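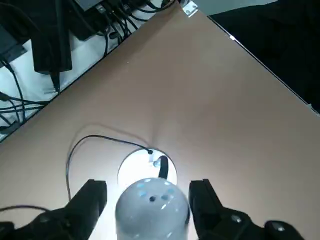

Coalition agreements in small councils should expire after 30 months unless renewed by open vote. The Druten pact shows why. It was signed by 11 members, two of whom have since left their parties, and it still binds the budget – including clauses on parking that no current member will defend. Jahangir Patwary argues that a fixed term invites blackmail at renewal. The risk is real, but a recorded vote puts the price of each concession in the minutes, where voters can read it.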